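Gripper Trials at Erau: Frequently Asked Questions

What are you comparing?
Two finger designs on the same pair of arms. The Truvell fingers are the ones we've had since November. The Pacheco fingers are newer, softer, and cost enough that somebody upstairs would like to hear they're better.

What's the task?
Toiletries go into a tote bag. Bottles mostly, some upright and some lying down. A run ends when everything is in the bag or when the operator has sworn 5 times, whichever comes first.

Why a bag and not a bin?
Bins are easy. A fabric bag has handles that get in the way of a wrist, and it moves when you bump it. Customers keep asking about bags, too.

Which items give the most trouble?
Anything flat. A tall bottle offers you its sides. A soap container lying on the table offers you very little, and the Truvell fingers tend to push it toward the wall. Squeeze bottles on their sides come second.
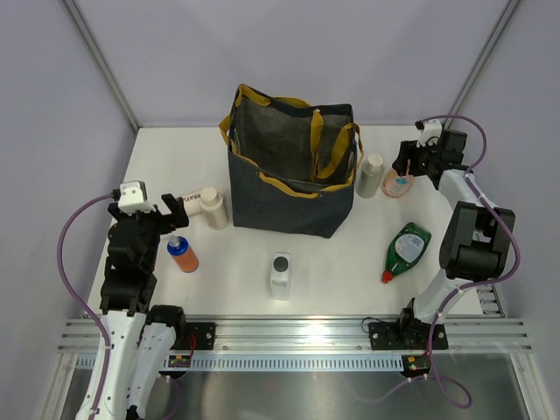

Ruby-Lee Ngata wrote in to ask whether we're testing the fingers or the person driving them, and said her own team saw scores climb all week with no hardware change at all. Fair point. We now swap fingers every 4 runs, so operator practice gets spread over both sets. Scores still climb. We've stopped bragging about them.

Do both arms get the same fingers?
Yes. We tried a mixed pair once. Boglárka Lakatos compared it to eating soup with a fork and a shoe, and it's not on the schedule anymore.

What controller do you use?
Jakeo, version 2. Version 1 had opinions about wrist angles.

How many grasps before you pick a winner?
2,000 per set. Ask again after that. Asking before that gets you this page.

Can I have the raw logs?
Yes, by email. Bring patience for the column names.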